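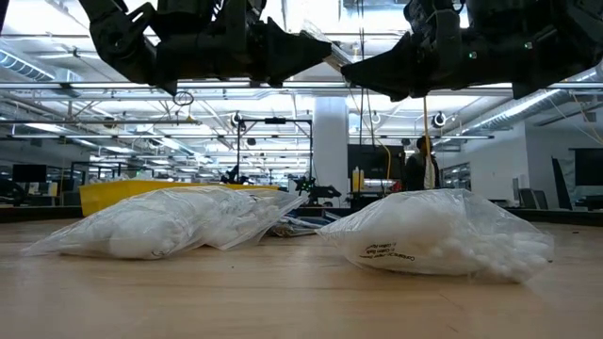

Surkwood Craft Circle: October catch-up, notes by Sachiko

Present: Ottmar Wunderlich (chairing, under protest), Anneliese Engelhardt, Birgit Pfeiffer, Urmas Grīnberga and me, Sachiko Yagi, with the pen again. We got going at 7 pm, or when the kettle had boiled, whichever you'd rather believe.

1. Last month's minutes
Accepted. Birgit pointed out I'd spelled Illville with one L in two places. Fixed, sorry Illville!

2. Cotton balls for the snowman kits
Most of the evening went on this, so bear with me. We had the two clear bags out on the table and everybody had an opinion. The rounder one, with the little lines of black printing on the front, is packed tight with small cotton balls and you can see each one through the plastic. Anneliese loves these for the snowman's body and would happily use nothing else. The other is the zip-style bag, the flatter one with the lumpy white filling, and Urmas reckons the zip is worth having all on its own after last winter, when we were picking fluff off the carpet for weeks (my good navy cardigan has never recovered).

We're making 50 kits for the Illville winter fair and each kit gets 17 balls. Ottmar did the sum on the back of an envelope, got a silly answer, and Birgit did it again on her phone: 850. So we want a bit over that to allow for squashed ones and for the kids who pull theirs to bits before they've even found the glue.

Agreed: small round balls for the kits, and anything fluffier goes in the odds-and-ends box for beards and clouds. Birgit to ask at Ganix whether they'll sell us bags of 100, and to get nine if the price is decent.
Agreed: kits go out in zip bags. Urmas to find some in a sensible size.

3. Glue
Short one. The white glue takes ages to grab on cotton and the kids get fed up, but Anneliese won't have hot glue near the little ones and I'm with her on that. We're sticking with white (Ottmar laughed at this, it wasn't meant as a joke). I'll bring a jar of the thicker stuff next time and we'll do a trial snowman each.

4. Colours for scarves
Felt scraps, any colour, please bring what you've got. Birgit has a whole drawer of mustard and would dearly like to see the back of it.

5. Cupboard
The code is now 1426. Please don't write it on the door again. The middle shelf is for cotton, felt and anything else that has to stay clean, and paint lives at the bottom with the lids on!

6. Other business
Urmas wants to do pompom sheep in the spring. Lots of enthusiasm, no decision. Anneliese has the good scissors at home and will bring them back.

Wrapped up at 8.40 pm. Next meeting same place, Ottmar bringing the biscuits.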